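Gripper pads lifting and loss of grip – incident notice
Kisley Users' Forum, Maintenance and Safety

vmarinho (moderator)
Members are advised of a fault reported at the Lirnby workshop in May. During a handling trial a gripper released its load without command. There was no injury. The inner pad had begun to separate along its upper seam, and the controller recorded no error. Until further notice, pads should be inspected at the start of each shift and replaced at 1000 cycles.

ojala_bench
We cannot support the figure of 1000. Our pads are the same type and are changed at 3000, with no release to date. May we ask what evidence the limit rests on?

vmarinho (moderator)
The pad in question failed at 1564 cycles. The limit was set below that figure as a precaution. 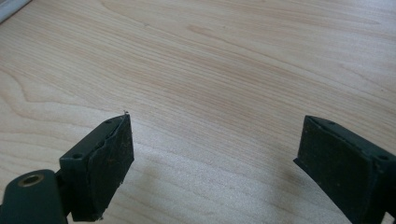
Wear of the rubbing face alone is not grounds for rejection. A seam that is ragged or peeling is, and the unit should then be withdrawn from use.

I. Kikuchi
With respect, a single failure does not establish a service life. At Zisum we traced a similar release to adhesive applied over dust. I would ask that Lirnby state how the surfaces were cleaned before the notice is made permanent.

vmarinho (moderator)
The request has been passed on. The cleaning record for that unit is incomplete – this will be noted in the report.

ojala_bench
Then we shall carry out the shift inspection but keep our present interval for now.

vmarinho (moderator)
Noted. Please log any lifted seam under this thread, with the cycle count.

Vanderleia Marinho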